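Plasness Repair and Reuse Group
Minutes of the parts sorting meeting, 2022-05-31

Chair: Gisela Aravena. Notes: Patricio Insaurralde.
Minutes of the February meeting were accepted with one correction (Jara is the supplier of the trays, Prasto is the supplier of the labels).

Item 1. Sorting of boards and wires 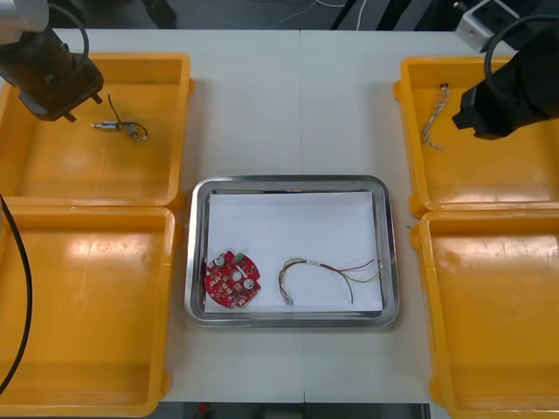
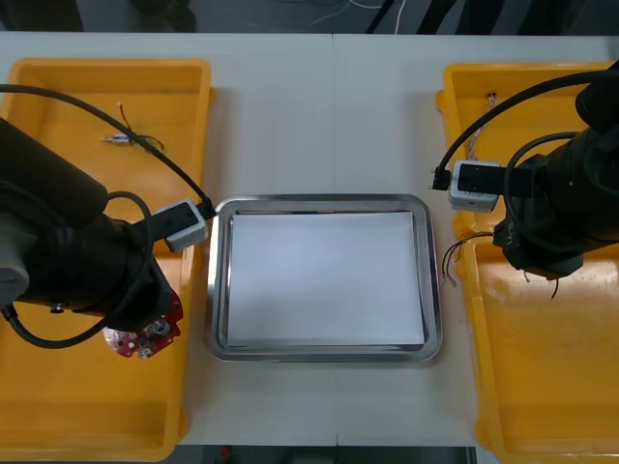 Patricio presented the proposal to sort salvaged boards and wiring into yellow trays, with a paper-lined steel tray in the middle for inspection. Gisela asked what the steel tray gains us over a bare table. Patricio said small parts stay inside the rim and show up well on the paper. Gisela replied that a red board as big as the round one would show up on anything, and that the test should be a loose screw. She also doubted that wires belong in the same tray as boards. In the second picture the small tangle of black, red and blue wires shares the left yellow tray with a red board, and she expects more tangles if that becomes the habit. Patricio thought this could be handled with a divider. No price was given for dividers.

Agreed: boards and wires go in separate trays until the next meeting. The paper stays, for now.

Item 2. Labels

The Distard plan calls for a label on every wire bundle. Patricio estimates 5 minutes per bundle. Gisela said she would believe that figure after seeing 10 bundles done by someone other than Patricio. Whether anyone reads the labels afterward was raised and left open.

Action: Patricio to time 10 bundles and bring the results, including the bad ones.

Item 3. Order of new trays

Jara offers a lower price on orders of 100. We asked for nine. Gisela saw no case for the larger order and no storage for it either. Not approved.

Item 4. Other business

The request for a second inspection table was put off again.

Last updated: 2 days after the meeting

Recent items
Minutes, February meeting
Distard labeling plan, draft
Tray supplier quotes

Contact the Plasness group | Copyright Plasness Repair and Reuse Group | Back to top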